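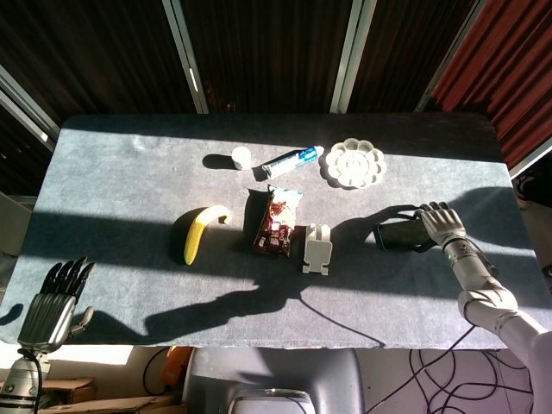 Azimi asked whether the hands would be covered under the same service plan as the arms, or whether the fingers counted as wear parts. The Hutska quote lists them separately. Fludik's reading was that fingertips are wear parts and everything from the wrist back is covered. To be confirmed in writing before the next meeting.

Present: Fludik (chair), Azimi, Tustavov. Hutska joined by phone for items 1 to 3.

1. Two-hand kit, trial period
The trial kit has been in use since September. Tabletop work so far is with ordinary small items such as a phone, a banana, a tube of toothpaste and a snack bag. Operators have logged 714 attempts. Tustavov wants the log split by item before anyone draws conclusions from it. Agreed.

Azimi's operators find the setup screens easy to follow but the restart after an emergency stop too slow. Hutska said a shorter restart is planned for the next software release – no date given.

2. Price and terms
Hutska offered a 24-month lease with one on-site visit a year, or outright purchase with parts and phone support only. Training for two operators is in both. Fludik prefers the lease. Tustavov asked what happens to the kit at the end of the term and was told it can be returned or bought at a price to be set at signing. The group would like that price in the contract.

Spare fingertip sets are not in either offer. Fludik to ask for a price on a pack for the full term.

3. Delivery
A second kit could ship 34 working days after the order. Hutska will hold the quoted price until the end of November.

4. Room
Wiring in the proposed room dates from 1967 and needs checking before a second kit goes in. Azimi to get a quote. Tustavov noted that the sun on the work surface changes a lot during the day and asked for blinds – added to the same request.

5. Actions
Fludik: service plan wording, fingertip price.
Azimi: wiring and blinds.
Tustavov: log by item, sent out ahead of the next meeting.

Meeting closed at 3:40 p.m.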